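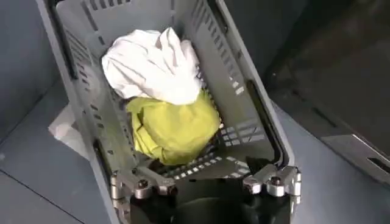
Keeping the Pantry Shelf in Order

Every January I pull everything off the pantry shelves and wonder how we came to own so many half-used bags of lentils. If you only do one thing this winter, give each kind of food its own basket. Plastic ones with slots in the sides are my favorite for onions and potatoes, as the air gets through and a quick rinse in the sink cleans them up (keep the two apart, though, or the potatoes will sprout on you!).

My neighbor Pramila Bhatia lines hers with a sheet of newspaper, and I've taken up the habit – it catches all those papery skins and you just fold it up and toss it. Flour and rice go in jars with tight lids, with the date on a bit of masking tape. Put the older jar in front when you refill.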